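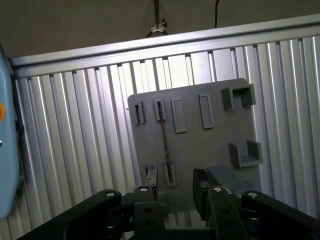 Skunora Practice Pack for Home Energy Assessors

3 min read

I wrote this pack for people sitting the Utska home energy assessor exam, and I wrote it because my own first go at that exam was a bit of a disaster. I knew my way around an attic, I could talk about vapour barriers all day, and then I hit a page on air leakage calculations and my brain packed up and left. So the Skunora pack is heavy on the stuff that tripped me up, and fairly light on the stuff you'll already have picked up if you've spent a winter crawling through other people's basements.

You get 2,000 practice questions, all downloadable, all with worked answers. By worked I mean I show the arithmetic line by line, including the unit conversions (so many unit conversions!). The questions are grouped by topic: insulation and air sealing, windows and doors, heating and cooling, ventilation and moisture, and then a chunky section on writing the report for the homeowner.

There are also two full mock exams. I'd save those for the last couple of weeks. Do one at the kitchen table with your phone in another room, mark it, sulk if you need to, and go back to whichever topic let you down.

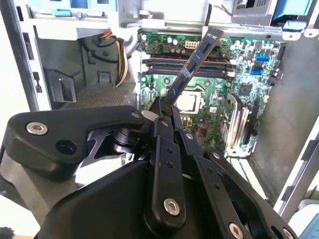
Do I need field experience before I start?

You can start with none at all, but the ventilation and blower door sections will make a lot more sense once you've tagged along on a few house visits. If you can't manage that yet, leave those sections for last.

The pack comes as PDF files plus a spreadsheet that keeps your scores by topic. The PDFs print fine in black and white. I've kept the colour charts to a minimum, and where there is one, the curves are labelled too.

One thing to watch: the Coton edition is a separate download. It covers the same building science, but the rules on combustion safety testing are laid out differently and the sample house is a big old farmhouse at 4,000 square feet with three additions, all from different decades. It's a fun one, if you like that sort of thing. Check which exam you're booked for before you buy, and if you grab the wrong one, send me a note and I'll swap it.
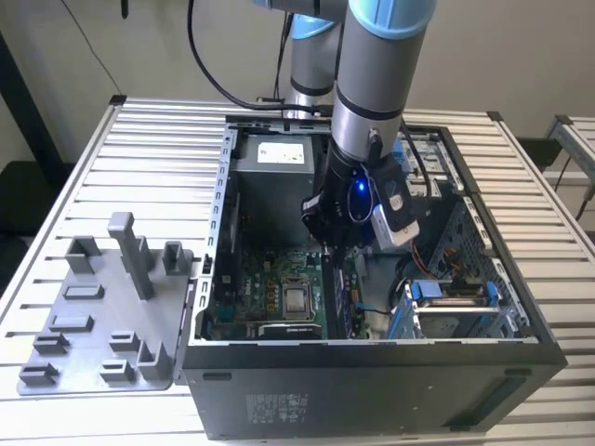 Price and updates

The pack is $40 for either edition, paid once. That includes updates until you pass. I go through the whole lot every December, fix the typos people have emailed me (thank you, keep them coming), and add questions where the study outline has shifted.

Training centres can buy a group licence. Buenaventura has its own version with their cover page and course schedule on the front, and I'm happy to set up the same for other centres. Tell me how many students you've got and when the course begins.

Refunds are simple: if you've opened it and it isn't for you, email me within two weeks. Files arrive by download link, so check your junk folder before you write to say it hasn't come.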